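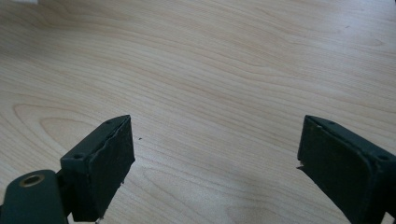 My nephew's robotics club has decided it is doing "robot learning" this year, and I have been asked to be excited. I help out there on and off, mostly with soldering and with telling teenagers to eat something. I've now sat through a month of it and I have doubts.

The club is called Kavum. It has 16 kids, one decent laptop and a budget that wouldn't cover my car insurance. Until this year they built wheeled things that pushed other wheeled things out of a ring. Parents came, somebody's bot caught on the carpet, everybody clapped. Then Tanner Cloutier, who runs the club, came back from a workshop in August with a new religion. No more pushing bots. The kids would hold a pair of fingers on a handle, do a chore with them, record the whole thing, and a program would pick it up from the recordings.

The competition is called Valtotard and the task this season is tidying a table. Pick up a small item, put it in the tray, do it again. A toddler can do this, and a toddler will do it for a cracker.

So far they have 673 recordings. Tanner put that number on the whiteboard and underlined it. I asked how many were any good. He said they were all data. I asked again, and Ruxandra Stanciu, who is in tenth grade and has more sense than the two of us, told me she had gone through one evening's worth and thrown out 57. In some of them the fingers closed on air. In a few the kid holding the handle had started talking to a friend and wandered off with it. Those had all been in the pile, being data.

My bigger complaint is the hardware. The pads on the fingers are chewed up. The left one is ragged all along its top rim and the right one has a notch in its edge, and you can see both from across a table if you care to look. I brought this up and was told the program would learn around it. Maybe it will. But they plan to put fresh pads on for the competition, and then it will have learned around something that isn't there anymore. I said so. Tanner wrote "pads?" on the whiteboard, under the 673, with a question mark, and that was the end of pads for the night.

I'm also not sold on the table. Same table every session, same pale wood with the big swirly grain. Iulian Cozma, another of the parents, thinks this is fine because you want to keep things simple at first. I get that. But Valtotard doesn't say what the tables will look like, and I have been to enough gyms to guess at gray plastic with gum under it. If the thing has only ever looked at wood grain, what does it do on gray plastic? I asked three people and got three different answers, all of them confident.

And crumbs. Kids eat, kids record, kids eat again. There was a dark speck sitting right out on the wood between the fingers, and I wondered if the program would someday try to pick up a crumb and put it in the tray. Ruxandra said that would be the first useful thing it ever did.

What bugs me most is what the kids are learning, or aren't. With the pushing bots they had to work out why a wheel slipped. Luminița Pascu's daughter once spent a whole afternoon on a loose axle and came out of it knowing more about friction than I do. Now she holds a handle and moves it from one side of the table to the other, over and over, and a laptop in the corner gets the interesting part. Rodrigo Villalobos, who did a year of engineering before switching to accounting, says this is how the real work gets done now and I should get used to it. Could be. He also said that about Zamfir, the club's last scheduling app, and we're back to a paper sign-up sheet.

I'll be fair. Ruxandra's sorting job was real work. She made up rules for what counts as a bad recording, argued with two boys about them, and changed one rule when they had a point. I'd have signed up for that class. I'd like to see more of it and less underlining.

They want 3 more weeks of recording before they train anything. I think they should train on what they've got tonight, watch it fail, and find out what they're missing. I've said this to Tanner twice. I'm bringing it up again at the next session, along with a set of new pads if the hardware store in Ikstead has anything close to the right rubber.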